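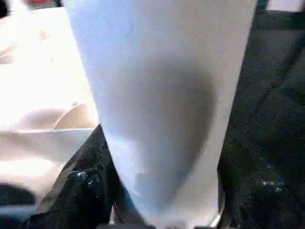 Cistora Haushaltsaufgaben, Datenkarte

Stand: 2021-11-17

Zweck
Cistora sammelt Greifversuche aus Küche und Wäscheraum. Geprüft wird, ob ein einzelner Arm mit Parallelgreifer einfache Hausarbeiten ohne Eingriff zu Ende bringt. Der Datensatz dient dem Vergleich von Regelverfahren. Für den Nachweis der Alltagstauglichkeit ist er nicht ausgelegt.

Umfang
117 Episoden, 12 Aufgabentypen, 2 Arbeitsplätze (Prestport, Sabatier). Jede Episode enthält Bilder der Handgelenkkamera, Gelenkwinkel, Greiferöffnung und ein von Hand gesetztes Ergebnis (erledigt, teilweise, abgebrochen).

Sicht am Greifer
Bei geringem Abstand kann ein glattes weißes Objekt die Bildmitte vollständig belegen. Helle Flächen daneben überstrahlen, die Struktur ist dann kaum noch lesbar. Vor dunklem, körnigem Untergrund bleibt die gerade Objektkante dagegen scharf. Verfahren, die den Griffpunkt allein aus der Handgelenkkamera schätzen, sollten auf solchen Nahaufnahmen getrennt ausgewertet werden.

Stand der Technik in diesen Daten
Aufnehmen und Abstellen starrer Teile gelingt überwiegend. Falten, Stapeln dünnwandiger Teile und Wischen unter Kontaktkraft werden häufig abgebrochen. Eine Episode dauert fast 100 Sekunden, von Hand ist dieselbe Arbeit deutlich schneller erledigt.

Bekannte Mängel
Die Belichtung wurde im Mai umgestellt, ältere Episoden sind heller. Kraftwerte fehlen für Sabatier. Das Ergebnisfeld »teilweise« ist zwischen den Arbeitsplätzen nicht einheitlich vergeben.

Einlesen
Das Werkzeug Tuster liest alle Episoden. Die Option --strict verwirft Episoden mit fehlenden Kraftwerten.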